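Jitaru council bans ink from its meetings, but only some of it

2018-04-10
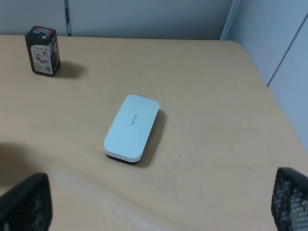 The town council in Jitaru voted last night to stop printing its agenda packets, ending a practice that has outlived two copiers and, by general agreement, any hope of a short meeting. Starting in May, council members will read their packets on tablets. Residents who want paper can still get it, provided they ask in writing, on paper.

The vote was 5 to 4, which is how votes go in Jitaru when the matter is small. Larger matters, such as last fall's sewer bond, tend to pass without comment.

Supporters of the change have been after it for years. A single packet can run well past 100 pages, most of them attachments to other attachments, and the clerk's office makes a full set for each of the 9 members, plus one for the press table and one for the binder that sits by the door of the council chamber. The binder is available for public inspection. The sign-out sheet inside it has last been used by a member of the council.

Opponents argued that paper has never needed charging. One member held up a packet from the winter session with its margins full of notes and asked the room how he was supposed to do that on a screen. He was shown how. He said he meant something else.

The tablets themselves took up most of the evening. The town had asked for bids from three suppliers and received one, from Sultex, a regional office equipment firm that also services the copier it is now being paid to make unnecessary. The Sultex offer covers the devices, cases and a training session for members. A second training session was added by amendment after several members asked whether the first would be recorded, and then who would show them how to play the recording.

There was also the question of software. Packets will be delivered through a program called Nesis, which the clerk's office has been using since last year to store old minutes. Nesis lets readers search, highlight and leave comments. Under the open records rules those comments may count as public documents, a point the town attorney raised gently and then raised again. Members were quiet for a bit. One asked if doodles were included. The attorney said she would look into it.

A fair share of the public comment period went to the library, which was not on the agenda. Residents on Dikimeo Street would like it open later. They have said so at every meeting since the hours were cut, and they said so again, politely, reading from printed statements.

The council then took up the whiteboard. Jitaru's whiteboard has stood at the front of the chamber for longer than anyone present could say, and it still carries the faint outline of a parking plan that was voted down. Part of the Sultex bid would have swapped it for a wall screen. This was the one item on which the chamber found real passion. The board, several speakers noted, works during power cuts. It can be read from the back row. It was paid for a long time ago. The screen was struck from the bid 8 to 1, and the board will stay where it is, parking plan and all.

Savings from the paperless move are harder to pin down. The clerk's office estimates that printing takes up roughly 3 days of staff time a month, counting collating, stapling and the removal of staples when a page turns out to be missing. Against that the town will have to pay for the tablets, the cases, the two training sessions and a cabinet with a lock to keep everything in. The cabinet was not in the bid. It will come back as a separate item at the next meeting.

Members may take their tablets home, though not on vacation – a rule that drew more questions than the cost did. Lost devices must be reported to the clerk within a day. Devices that are not lost but cannot be found, a category proposed from the dais and debated for some time, will be handled case by case.

The meeting adjourned shortly before eleven. Copies of the new paperless policy were left on the table by the exit, and most were gone by the time the lights went off.

The next regular session will be held in the council chamber at the usual hour. The agenda will be posted on the town website and, for the last time, on the corkboard outside the post office. Requests for printed packets can be dropped off at the clerk's window or mailed to town hall.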